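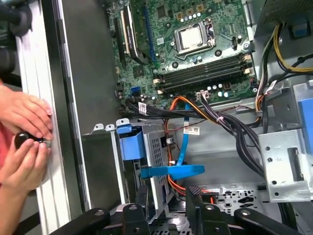
KIT REVIEWS

Blog > Robots > Kit reviews

Two weeks with the Stekolach wrist kit

So I finally caved and rented one. If you've been reading for a while you'll know I've been going on about the Stekolach since June, when Joon-young Chae let me have a five-minute go on his at the Clesumham makers' evening, and I went home and looked up the price and then had a cup of tea and a lie down. Buying was out. But Bostness do it on hire for £22 a day with a 14-day minimum, and you get the gripper, the little wrist camera, the control box and a login for Haruna, their software for recording and replaying moves. You supply your own arm. Mine is the secondhand one I've moaned about before, and it behaved itself for once.

I wanted to know if the kit could help with the most boring job in my life, taking old desktop computers apart. I do up donated machines with my friend Garba Akande and we have a mountain of them. Neither of us minds the interesting bits! It's the cables and the clips and the little latches that wear you down.

Setting up

Bolting the kit to the arm was easy, though one of the screws supplied was a hair too long and I swapped it for one from my own tin. The leaflet is decent, with proper drawings. The Haruna login was less decent. It wanted to update itself, then wanted me to calibrate the camera, then updated again and forgot the calibration. I lost most of an evening to that and was quite cross by the end of it.

Once it's running, though, the camera view is lovely. It sits right at the business end, so you look down past those chunky black fingers into the case, and you can follow a thin blue SATA cable across to the drive cage without sticking your head in there. I hadn't expected to like that part so much. I've got into the habit of glancing at the screen when I could perfectly well look at the thing itself.

How it got on with a real PC

We started with a big desktop laid on its side, cooler off, all four memory slots empty, the processor sitting bare in its socket. A nice open target, I thought. The trouble is everything else in there. There's a fat bunch of black cables held with white zip ties coming across the bottom of the board, and the yellow and black ones from the power supply down the right, and the fingers are thick. They are really thick. For picking up a drive or shifting a loose bundle to one side I think they're great, with a good firm hold and no scratching. Going for one skinny cable in the middle of that lot, the Stekolach tended to come up with three.

Garba spent a lot of that first afternoon with a hand on the edge of the case, and I'd say plan for the same unless you clamp everything down. An empty-ish chassis weighs less than you think and the arm doesn't know when it's dragging one along the bench. We've since made a pair of wooden stops and life is much better.

The blue plastic bits surprised me. Latches and handles on these office machines are made for human thumbs, and I assumed they'd be hopeless, but a drive latch is one of the things it does best. You teach it the push once in Haruna, give the move a name, and play it back on the next machine of the same model. On a different model you teach it again. I did 19 replays of my latch routine and it missed 4 of them, all on the same case, which had a bent cage. I'm not going to hold that against anybody.

I wouldn't let it near the processor, by the way. The retention lever on the socket wants a light touch and you can't set the grip force finely enough for my nerves. The slider goes from gentle to firm in big steps and I'd love something between the first two. I wrote to Bostness about it and got a friendly reply within the day saying it's on the list. We'll see!

Things I liked: the camera, the rubbery feel of the controls, the leaflet, and how quick they are on email. The carry case is good too – proper foam, with a slot for each part, so you can tell straight away if you've left something on the bench.

Things I didn't: the double update, the grip slider, and the fan in the control box, which whines. Also the lead between box and gripper is too short if your bench is deep like mine, and the longer one costs extra. Bit cheeky at that price.

Is it worth £22 a day?

For a one-off clear-out, no, you'd be quicker with a screwdriver and a podcast. If you've got a pile of the same model and somebody to work alongside it, I think it starts to make sense, and it's a very good way of finding out whether you'd want to own one. I'm still on the fence about that. Garba says I'm not on the fence at all and I've already measured the shelf.

It goes back on Thursday. Before then I want to try it on some laptops, which have horrible tiny ribbon cables, so I'm expecting bad language. If you've used the thinner fingers they sell separately, do leave a comment and tell me how you found them, especially on anything with clips.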